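Research > Newsletter > Skallby Bench Notes

Reading time: 3 min

We use cookies to remember your newsletter preferences. Accept / Manage

Teaching the arm to strip a desktop: where we are

The Skallby disassembly project closed its second round of hand-guided recording on 2026-06-04. The round produced 897 usable demonstrations, which brings the total to 3,392 since the project began. All of them cover work inside desktop computers: pulling cables, releasing drive latches, lifting out small parts and placing them in the fixture.

Most of the first round was done by remote control. The operator sat at a desk with a handheld controller and moved the arm while watching the camera views. That worked for big motions, such as bringing the gripper over the case and coming back to the fixture plate. It was slow for anything that needs a feel for force. A SATA plug with a stiff latch can take a new operator several tries, and the recordings are full of small corrections that we then have to decide whether to keep.

In May we switched to guiding by hand for the close work. The operator puts the arm in free-drive, holds it at the wrist and leads the fingers to the connector. The controller records joint positions and gripper width. The recorded path is then played back once with hands off, and only the playback goes into the training set. A playback that misses is thrown out and the demonstration is done again.

Two things changed as a result. Recordings got shorter, and operators began to approach the drive cages from the same side, which the Geline training code handles much better than a mix of approaches. We did lose some variety, so the next round will ask for at least 100 demonstrations that start from an awkward position – fingers too low, or turned the wrong way – and recover from there.

Lucyna Wysocka has rewritten the operator sheet. The main points:

- Check the wrist camera view before you start. If the fingers hide the connector, change the angle.
- Keep cables out of the path unless the task is the cable itself.
- Stop between steps. A clear pause makes it easier to split the recording later.
- Do not fix a bad grasp halfway through unless you are recording a recovery.

Remote control stays in use for the long moves, and for operators at the Pichler site, who have no arm of their own. They recorded 1,082 of the demonstrations in the total. Their files and ours now use the same format, so nothing needs converting before training.

The camera setup is unchanged. Each demonstration is stored with a fixed view of the bench and a view from the wrist, and the two are matched by time stamp.

Fixed and wrist views from the desktop tower task:

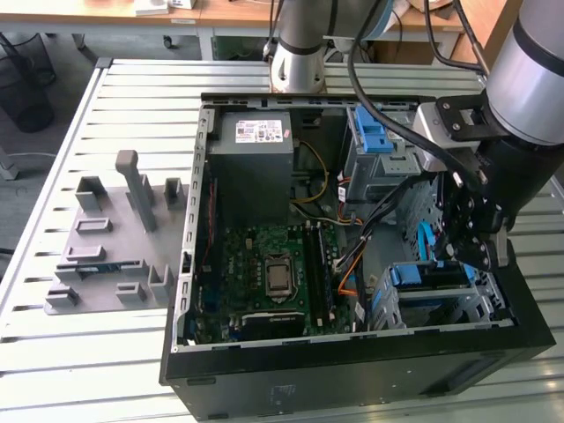
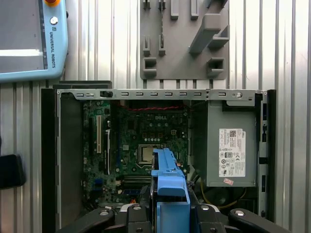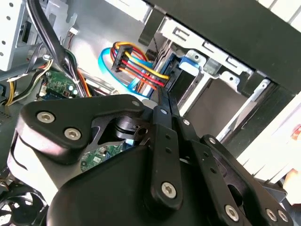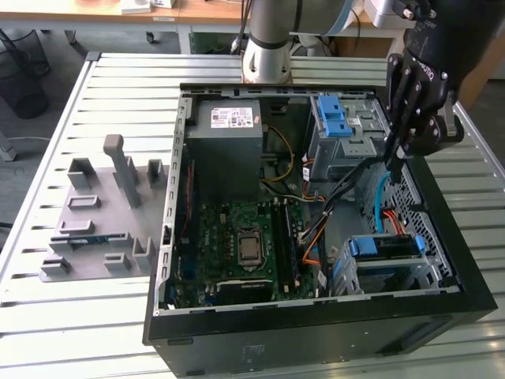

A reply to the last issue came from Jidasard, where operators have kept to remote control throughout. Their view is that hand guiding gives cleaner paths but teaches the arm very little about what to do when a plug sticks, and that we should keep the slow, messy recordings from the first round and label them instead of trimming them. They have offered to share their labeling sheet before the next round starts.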